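Welcome, and thank you for stopping by! You've landed on **Nolthorpe**, a little plain-text word list of color names as people use them in seed catalogs, yarn shops and paint aisles. It started as a personal list in February and got away from me (as lists do).

## What's in it

- `colors.csv`: 1296 names, one per row, with a rough family and a note
- `sources.txt`: where I ran across each one
- `hegarty/`: the older list I began from, left as I found it, typos and all

Columns are `name`, `family`, `note`. The note is often blank, and sometimes it's me rambling, so please don't parse it.

## Known gaps

Blues and pinks are in good shape, browns are thin, and I've been putting off the grays for ages because every catalog has its own idea of them. "Daltetti cream" appears 2 times with different families; both spellings come from print and I'd like to keep them.
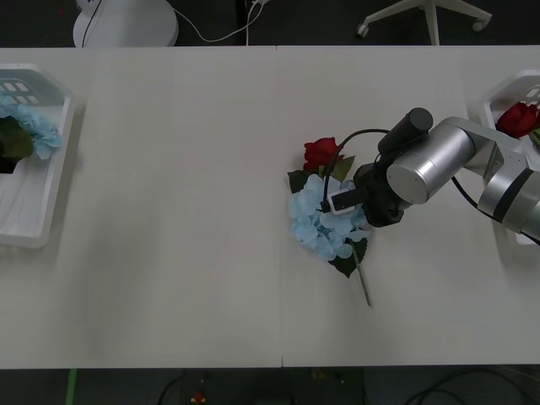 Families are the part people write to me about most, and I do understand! A name goes where an ordinary shopper would look for it, so "hydrangea" sits under blue even though plenty of gardeners grow it pink. The pale blue bloom tucked under the red rose is just what I have in mind for that row, and "rose" itself stays under pink, with "red rose" as its own entry.

## Using it

Take whatever you like, for any purpose. If you load it with Cidard, set the encoding to UTF-8 first or the accents go funny.

Last updated 2026-04-01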